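おもちゃ図書室だより　積み木コーナーの見直しについて

セモタウおもちゃ図書室では、10月から積み木の棚を整理してきました。登録してある積み木は184個です。箱ごとに中身を確かめ、欠けや塗りのはがれがあるものは貸出から外しました。点検は担当のカイリー・ティポキとアラヴィンド・ピシャロディが行いました。

これまで「形あわせ」の箱には大きさの違うセットが混ざっており、家に持ち帰ってから型板の穴に合わないという声を何度かいただきました。今回、セットごとに箱を分け、ふたに形と色の一覧を貼りました。返却のときは一覧と見くらべてから戻してください。

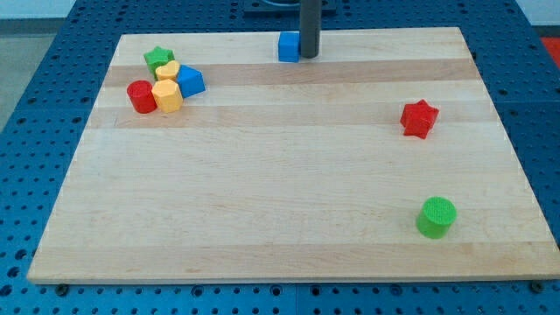 貸出は一家庭につき3箱まで、期間は2週間です。延長を希望される方は、期限の前日までに窓口へお知らせください。小さいお子さんには、最初から全部を出さず、板の上に少しだけ並べて始めるやり方をおすすめしています。星なら緑と赤のように、同じ形で色の違うものがあると「おなじ形はどれかな」と聞くことができます。慣れてきたら、黄色のハートと黄色の八角形のように、色が同じで形の違うものに進みます。名前を言えなくても、手に取って角の数を指でたどるだけで十分です。円柱は転がりやすいので、机で使うときは下に布を敷くと落ちにくくなります。

汚れた積み木は、固くしぼった布でふいて陰干ししてください。水につけると塗りが傷みます。なくした場合は、買い足しの手配をしますので、形と色を書いて箱に入れておいてください。弁償の必要はありません。

次号では、布のおもちゃの洗い方を取り上げます。

2021年1月22日

シェア 35　コメント 3
お問い合わせ：セモタウおもちゃ図書室 窓口　© セモタウおもちゃ図書室　ページの先頭へ戻る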